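Siden Automation Safety
Thread: gripper fault on the Lakon kitchen cell
2020-01-27

1/ Siden is publishing the findings of its review into the uncommanded gripper release recorded at the Haworth test kitchen in December. No person was injured. The posts in this thread replace the short notice issued at the time.

2/ The cell concerned is a two-arm Lakon system used for household handling trials. It moves light objects between plates, boards and cookware on an ordinary kitchen counter. The control software is supplied by Mirkico and was at release 2 when the fault occurred.

3/ The fault: during a transfer, the left gripper opened fully without a command from the task program. The object fell from a low height onto the counter. The arm then continued its planned motion with nothing in its fingers and completed the placing movement as if the object were still held.

4/ The second part of that description concerns us more than the first. A dropped object is an expected event in this kind of work. An arm that does not register the drop is a safety matter, and it has been classified as such in our records.

5/ Operators at Haworth pressed the stop button after the placing movement had ended. The stop functioned as designed. Both arms held position and power to the grippers was removed. The cell was locked out the same afternoon and remained so until the log review was complete.

6/ The log review covered 1276 transfers. The same release signature appears in two of them. The earlier case was not reported, as the gripper opened when it was already over the target plate and the result looked like a normal placement.

7/ Cause of the release. The gripper controller restarts if its supply voltage falls below a set limit. On restart it moves to its home position, and home had been configured as fully open. A worn connector at the left wrist allowed the voltage to fall for a moment when the wrist was turned near the end of its range.

8/ Cause of the missed detection. The task program read finger width once, at the moment of grasp, and did not read it again before placing. The controller did send a restart message. The program wrote it to the log at the lowest level and took no action.

9/ Handling trials at Haworth use soft items with uneven outlines, and the counter carries the usual kitchen equipment. The present set includes a plush watermelon slice, a plush pineapple and a plush peeled banana on a round plate.

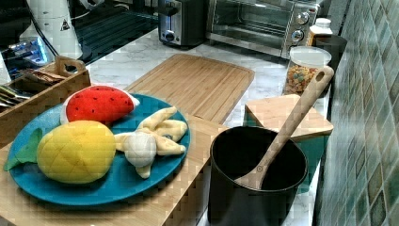 10/ Corrective actions, hardware
The wrist connector has been replaced on both arms. The cable now has a strain relief clip and a longer service loop. Connectors of this type will be changed every 300 operating hours, whether or not wear is visible.

11/ Corrective actions, software
The home position on restart is now "hold last width." Finger width is read throughout the transfer. Any controller restart stops both arms and requires an operator to clear the fault at the panel. Mirkico has included these changes in its next release.

12/ Corrective actions, procedure
Glass containers and cookware are not to be lifted by either arm until the new release has passed its acceptance run. They may stay on the counter as fixed surroundings. Soft items remain permitted. The acceptance run is set at 2000 transfers with no unexplained release.

13/ Sites operating the same cell should check the home setting before the next powered session. It is found in the gripper menu under startup behavior. If it reads "open," please stop use and contact Siden - do not change the value while an object is held.

14/ Sites should also search their logs for controller restart messages. A message without a matching stop should be reported to us even where the object was placed correctly. The earlier Haworth case would have been found this way.

15/ One question remains open. We have not established why the right wrist, which had the same connector and similar hours of use, showed no voltage drop. Both used connectors have been sent for inspection, and the result will be added to this thread.

16/ Reports and requests for the full review should go through the Siden service desk, marked "Lakon gripper release." Replies to this account are not monitored for fault reports.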